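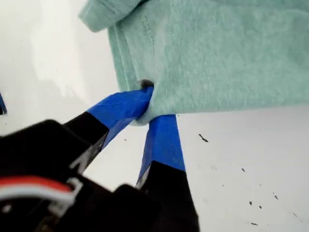
Cloth marks and snags are the fault most often reported on the Vanda folding cell after its first weeks of use. The cell stops with code 2520 when the grip closes past its limit, but fabric can be damaged at a lower force without any code showing. Check the point where the fingers meet the cloth. A dark spot or hole beside a fingertip, like the one just above the left finger on the mint-green fabric, is reason to stop the run. The blue tape on the fingers should also be checked, as its edges can wrinkle and stand up from the finger.

7.3 Marks, holes or pulled threads at the grip point

Applies to: Vanda cells with the Pumphrey two-finger gripper. For cells with the Flemano suction head, go to section 8.

CAUTION: The fingers can close without warning when power returns. Keep hands out of the grip area until the main switch is locked off.

CAUTION: Do not pull cloth out of closed fingers. Use the manual release in step 3.

Stopping the cell

1. Press the stop button on the front panel. Wait for the arm to come to rest.

2. Turn the main switch to OFF and fit the lock. Wait 190 seconds before opening the guard. The drive holds a charge during this time and the panel light stays amber.

3. Support the cloth with one hand below the fingers, clear of the tips. Turn the manual release knob to the left until the fingers open.

4. Take the cloth out and set it aside in a marked bag. Do not return it to the feed stack.

Finding the cause

5. Look at the cloth under a lamp. A mark that brushes off is dirt. A mark that stays, or a hole with a discolored rim, should be entered in the fault log as cloth damage.

6. Wipe each fingertip with a dry white cloth. If the cloth picks up a dark smear, clean the tips with the supplied wipes and let them dry.

7. Run a cotton swab along the edges of the tape. If the fibers catch, replace the tape on both fingers. Tape of different ages will grip unevenly.

8. With the tape off, check the bare fingertips for burrs or chips. Replace a damaged finger. Do not file it.

9. Check the wires along the gripper housing for rubbed or flattened insulation, and check that the clip is tight. If bare metal shows, leave the cell locked off and call Skotov service.

10. Clear lint and grit from the work surface. Small dark specks can be picked up on the underside of the cloth and mistaken for grip marks.

Note: Use only the tape supplied in the Skotov service kit. Thicker tape changes the closing gap.

Restarting

11. Close the guard, remove the lock and turn the main switch to ON.

12. From the Service menu, choose Grip Test. Set the force to 2 and load a scrap of the same fabric.

13. Run one cycle and inspect the scrap on both sides. If it is clean, go back to the normal program. If it is marked, lock off the cell and repeat from step 6.

14. Enter the fault, the fabric type and the parts replaced in the log.

Tape should be replaced every 300 cycles even if no fault has been found. Reset the tape counter after each change. The counter does not reset when the power is switched off.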